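Grurville Community Boards > Home & Office > Fixing Up Rooms

Thread: exposed pipes on the ceiling, paint or hide??

pudari_kid
Jun 16, 2020
ok so we're moving the club into a bigger room in October and the ceiling is all pipes and conduit, everything out in the open. Half of us want a drop ceiling, half say paint it all white and forget it. Got a quote for the drop ceiling, way over our 1000. Anyone lived with the white pipe look? does it bug you after a while

dai_55
Paint. done. Drop ceiling eats height and then one tile gets a brown stain and thats all you see forever.

Cellulus
disagree w/ dai. Tiles soak up sound. Open ceiling + hard walls = everybody yelling by lunch. We had 5 people on the phone at once in a room like that, awful. Spend the money on tiles, go cheap on everything else

dai_55
you can hang felt panels for the noise. cheaper. and when a pipe drips you can SEE where

pudari_kid
ok but what about lights. Strip lights between the pipes or something hanging down? Landlord says fluorescents stay unless we pay

mo348
Keep the fluorescents, swap the tubes if they buzz. Hanging lamps under pipes looks busy imo. Only thing I'd watch is which way the pipes run, if they go at an angle to the lights it's kinda messy till you stop noticing. Took me 2 weeks.

Our place is the painted kind, white ceiling white pipes, rectangular lights. Pipes go diagonal toward the back. Reads pretty bright I think, judge for yourself 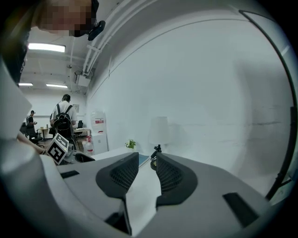
Adelino Esteves says flat white only, never gloss, gloss picks up every light and you see each clamp and bracket. He also told me to wipe the pipes with degreaser first or it peels in sheets, and to get the landlords ok in writing befor anybody opens a can.

pudari_kid
flat, got it. Does flat get grubby up there tho

dai_55
who's touching your ceiling lol

Cellulus
dust. Dust sits on top of pipes. Still team tiles, but if you paint get a long duster and put somebody's name on it

mo348
Duster yes. Also spray don't roll, rolling round pipes is misery, my neck hurt till the weekend. Cover the desks AND the floor

pudari_kid
going with paint, felt panels if it gets loud. Will ask landlord about the degreaser smell, downstairs is a bakery. thx all

Cellulus
come back when its loud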